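겨울 극장가에서 다시 본 가족극, 〈시르홀름의 식탁〉

2020년 11월 16일

본 블로그는 지난 몇 년간 국내에 정식으로 소개되지 않았거나 짧게 상영되고 사라진 유럽 극영화를 다루어 왔습니다. 이번 글의 대상은 소규모 제작사 Wutent가 내놓은 장편 〈시르홀름의 식탁〉(원제 Sirholm)입니다. 필자는 이 작품을 지난 1월 기획전에서 처음 관람하였고, 최근 온라인 상영을 통해 한 차례 더 확인하였습니다. 두 번의 관람 사이에 평가가 상당 부분 달라졌으므로 그 내용을 기록해 두고자 합니다. 결말부에 대한 언급이 있으니 관람 예정인 분께서는 유의하시기 바랍니다.

작품의 줄거리는 단순합니다. 북쪽 해안의 소도시 시르홀름에서 여관을 운영하던 부부가 이혼을 결정하고, 이를 알리기 위해 장성한 세 자녀를 불러 모읍니다. 자녀들은 부모의 결혼기념일 잔치인 줄 알고 도착합니다. 상영 시간의 대부분은 이 오해가 유지되는 이틀 동안의 식사 자리에 할애됩니다. 장르로는 희극에 속하나, 객석에서 웃음이 나온 대목은 많지 않았습니다.

첫 관람 당시 필자는 전반부의 호흡을 문제로 보았습니다. 첫 번째 저녁 식사 장면이 지나치게 길고, 장녀의 남편이 건배사를 세 번이나 고쳐 말하는 대목은 편집 단계에서 덜어 냈어야 한다고 판단하였습니다. 재관람 후에는 이 견해를 일부 철회합니다. 건배사가 반복될 때마다 어머니의 시선이 머무는 곳이 바뀌며, 세 번째에 이르면 이미 남편을 보지 않습니다. 후반부의 고백은 이 시선을 전제로 할 때 비로소 자연스럽게 읽힙니다.

다만 둘째 아들의 비중에 관해서는 기존의 불만을 유지합니다. 이 인물은 도착하는 장면에서 가장 많은 대사를 받고도 중반 이후에는 거의 방치됩니다. 그가 부모의 결정을 먼저 알고 있었다는 설정 역시 한 차례 암시된 뒤 회수되지 않습니다. 각본이 막내딸의 서사에 기울어진 결과로 보입니다. 막내딸이 여관 장부를 발견하는 장면이 우수한 것은 사실이나, 그 장면을 위해 형제간의 균형을 포기할 필요가 있었는지는 의문입니다.

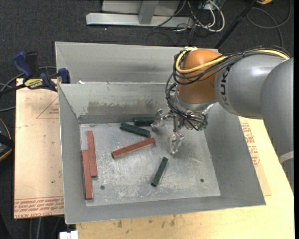

회색 금속 상자 안의 붉은색과 짙은 녹색 블록, 그리고 KUKA 로봇 팔

음악에 대해서도 언급이 필요합니다. 이 영화에는 선율이라 부를 만한 음악이 거의 없습니다. 부엌의 환풍기 소리와 창문이 흔들리는 소리가 그 자리를 대신하며, 아버지가 홀로 식탁을 치우는 장면에 이르러서야 낡은 라디오에서 춤곡이 흘러나옵니다. 곡은 절반도 지나지 않아 끊깁니다. 첫 관람에서는 상영 사고로 오인하였을 정도로 갑작스러운 처리였습니다. 온라인 상영본에서도 동일하였으므로 의도된 연출로 확인됩니다.

비교 대상으로는 같은 기획전에서 상영된 〈쿠추코스 가의 결혼식〉(원제 Koutsoukos)을 들 수 있습니다. 두 작품 모두 가족이 한자리에 모이는 행사를 무대로 삼고, 축하의 형식 아래에서 관계가 해체되는 과정을 다룹니다. 그러나 〈쿠추코스 가의 결혼식〉은 갈등을 하객 56명 앞에서 한꺼번에 터뜨리는 방식을 택합니다. 통쾌하기는 하나, 관람 후에 남는 인물이 없습니다. 〈시르홀름의 식탁〉에서는 누구도 큰소리를 내지 않으며, 이혼 소식조차 후식을 나누어 담는 중에 전달됩니다. 필자는 후자의 선택을 더 높이 평가합니다.

결말에 관하여는 의견이 갈릴 것으로 예상합니다. 자녀들이 모두 떠난 뒤 부부는 다음 손님을 위해 7호실의 침구를 함께 교체합니다. 이를 화해의 암시로 해석한 관객평을 여러 건 접하였으나, 필자는 동의하지 않습니다. 두 사람은 이불의 양 끝을 잡고도 말을 나누지 않으며, 아내는 먼저 방을 나가면서 불을 끕니다. 남편이 방 안에 있는 상태에서 불이 꺼진다는 점은 충분히 분명한 표현이라고 생각합니다.

자막의 품질은 아쉬웠습니다. 부부 사이의 호칭이 장면마다 존대와 평대를 오가는데, 원어에서 이러한 변화가 있는지는 확인하지 못하였습니다. 기획전 상영본과 온라인 상영본의 자막이 동일한 것으로 보아 수정은 이루어지지 않은 듯합니다. 여관의 이름인 Esby도 앞부분에서는 ‘에스비’, 뒷부분에서는 ‘에스뷔’로 표기되어 있었습니다.

평점은 종전의 별 2개 반에서 3개 반으로 조정합니다. 지난 1월에 게시한 단평은 삭제하지 않고 그대로 두며, 해당 글의 하단에 본 글의 주소를 추가하였습니다. 다음 글에서는 같은 제작사의 전작을 다룰 예정입니다. 관람 경로를 알고 계신 분께서는 댓글로 알려 주시면 감사하겠습니다.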